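Neltell Tabletop Bin with Flip Lid: Review
Reviewed by Bukola Idahosa, 8/5/25

Small bins meant for a table or counter tend to get less attention than the floor-standing kind, and most of the ones I have tested fail at the same point, the hinge. The Neltell is a light gray model with a flip lid, sold without liners. I used it for 9 weeks on a snack table in a shared room, where the waste is mostly paper cups, napkins and crumbs.

Assembly

The lid ships separate from the body and presses onto two pins at the back. The fit is tight. Push one side fully home before starting the other, or the lid sits crooked and has to come off again. The instruction sheet shows this in the wrong order. I reported it to the retailer, Travov, and got a reply from Ulises Sepúlveda confirming that the drawing will be corrected.

Lid

The lid opens by hand and tilts back past vertical, so it stays open by itself. It does not lock. A knock on the table will not close it, but moving the bin while it is open usually will. I logged 200 open and close cycles in the first two weeks to see whether the pins would loosen. They did not, and side play at the front edge is the same as on day one. There is no damper, and the lid closes with a click that is noticeable in a quiet room.

Liners

Any small drawstring or flat-top bag works as long as it folds over the rim by at least a finger's width. I settled on thin translucent bags. They show when the bin needs emptying and they do not bunch under the lid. Heavier bags hold the lid slightly open at the hinge side. There is no retaining ring, so a bag with a narrow overlap will slip when something heavy goes in.
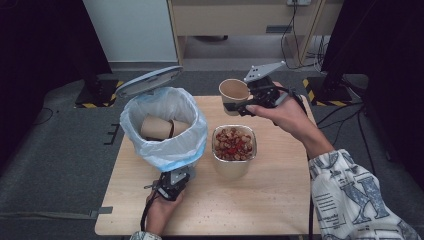 Capacity is the main limit. Paper cups take up far more room than their weight suggests, particularly when they land on their side, and stacking them before disposal makes a large difference. Unstacked, the bin fills up well before the end of an afternoon. For crumbs and wrappers alone it can go for days.

Stability

Weight is 211 grams empty. On a smooth wooden top the bin slides if pushed from the side, and the base has no rubber feet. Stick-on pads fixed this. The Blackburn bin I tested in November has a weighted base and stays put, but its opening is too narrow for a cup.

Cleaning

The body wipes clean with a damp cloth. Crumbs collect in the groove behind the hinge and need a dry brush. Take the lid off for this no more often than necessary, as the pins are the thinnest part of the product.

Rating: 4 out of 5. One point off for the base.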